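Jerky demos when teaching by remote control -- slow down or fix later?
Posted 16 Apr 2018 in Arms and Grippers

We are teaching a two-arm setup to tidy a table. One person drives both arms with a pair of Jarov hand controllers, the joint positions and the camera views get recorded, and the recordings go into training. I came to this from conveyor work, where you typed in a point and the arm went to that point, so a lot of this is new to me.

The items are ordinary things: a drink can, a red bottle, a lemon, a box of shortbread and one or two other snack boxes. They go on and off a white tray, and later on they will go in and out of a small cabinet with two drawers. We mix up where everything starts. Sometimes the tray already has things on it at the beginning of a run and sometimes the item to pick is out on the bare table.
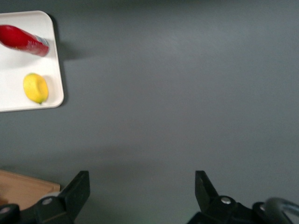 My problem is the last few inches before a grasp. When I bring the gripper across the table the motion looks fine on playback. Close to the item I start making small corrections, back and forth, and the arm copies every one of them. The trained policy then does the same thing. It gets near the item, wobbles, sometimes closes on air and sometimes nudges the item away.

We have 339 runs recorded so far out of a planned 600. I have tried turning the motion scaling down so that my hand moves a lot and the arm moves a little. It helped with the wobble but the runs got so long that I was tired and sloppy by lunch. I have also tried smoothing the recorded positions afterward. The curves look better, but then the closing of the fingers no longer lines up with where the arm is.

Long narrow boxes are the worst. If one is lying at an angle to the gripper I have to turn the wrist and come down at the same time, and I nearly always do it in two or three bites. The fingers open plenty wide, so width is not the trouble. It is getting them lined up across the short side before I close.

Should I throw out the jerky runs and start over, or is there a way to keep them? Also, is it worth teaching this part by hand instead, by holding the arm and moving it? Ours can do that, but then my hands are in the camera view. 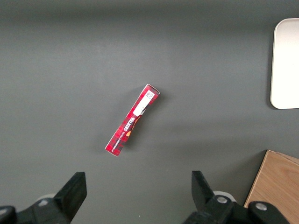
doltell_bench2 replied that the runs should be kept for now and sorted before anything gets deleted.

Play them back at double speed and put each one in a pile: clean, wobbly but worked, and missed. Train on the clean pile alone first. It may be smaller than you want, but you will find out fast whether the wobble is coming from the data. When we did this on a Doltell arm, a clean set of 400 gave us a better result than the whole lot together.

For the angled boxes, change how you drive. Stop well above the box, turn the wrist until the fingers are across the short side, and only then come straight down. Do it in that order every single time. It feels slow but the run ends up shorter. You are not correcting at the bottom anymore. If two people are driving, both have to do it the same way or the policy will learn a mix of the two.

On smoothing: if you filter the arm positions you have to shift the gripper signal by the same delay. Check the time stamps. I would guess yours is off by a few frames and that is your closing on air. Or use a filter that runs forward and then backward over the file, so there is no delay to begin with.

And take breaks. We stop after 20 runs -- no exceptions, even when it is going well.

Posted by wevance_user

I would just teach it by hand. Much easier. You can feel when the fingers touch. We do it that way on our Wevance and never had any wobble.

Posted by slowdown_lever

Teaching by hand is fine if you only replay the motion. The original poster is training from camera views, so a person's hands in the picture are a real problem. The policy sees hands in every training run and none when it works alone. You can get around it by recording the path by hand and then replaying it with nobody near the table while the cameras run, but the items have to go back to exactly the same spots first. With round things like a lemon that is a nuisance. 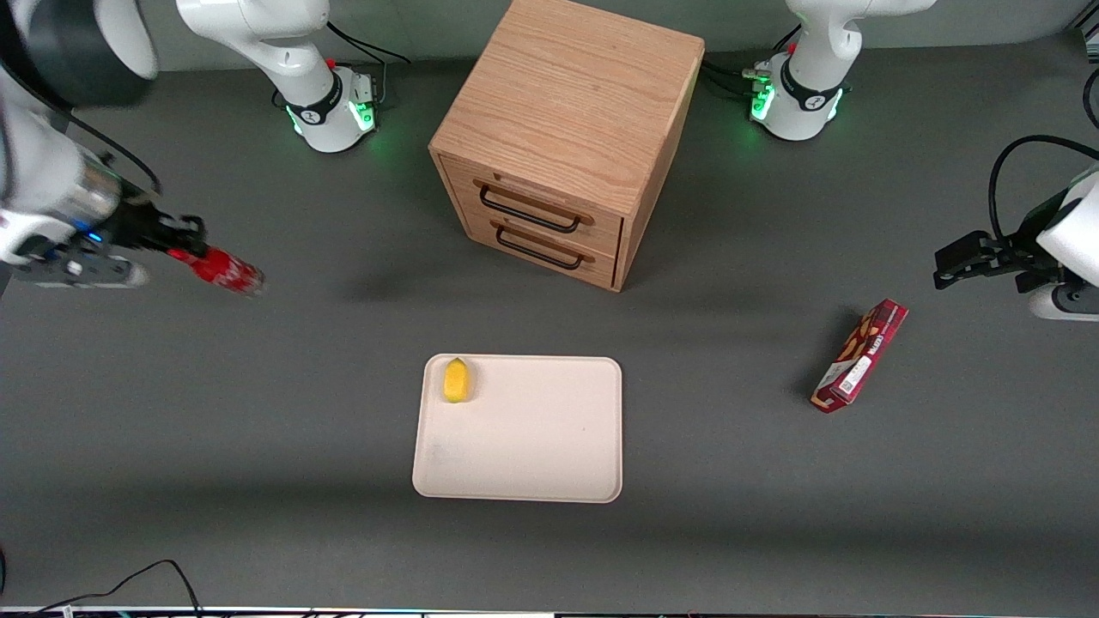

I would also look at what the second arm does during a one-arm pick. If you are holding both controllers, your idle hand drifts and that drift gets recorded too. Ours has a clutch on each controller, and I leave the idle side clutched out until it is needed. If yours has no clutch, park that arm in the same open pose at the start of every run and rest your wrist on something. We screwed a padded bar to the operator's desk for this.

One thing I don't agree with above is training on the clean pile only. Keep a few of the runs where you missed, backed up and then got it cleanly. The policy needs to see how to recover. Leave out the ones where you fumbled at the item for ten seconds and happened to get it.

As for scaling, you don't have to pick one value. Ours is set up on a foot pedal, full speed with the pedal up and slow with it down. Vandenberghe sells a plain two-position pedal that works as a keyboard key, so there was almost nothing to write. Press it once you are over the item and let go after the lift. Just make sure that pressing it doesn't make the arm jump. Ours did at first, and the fix was to reset the hand reference at the moment the scale changes.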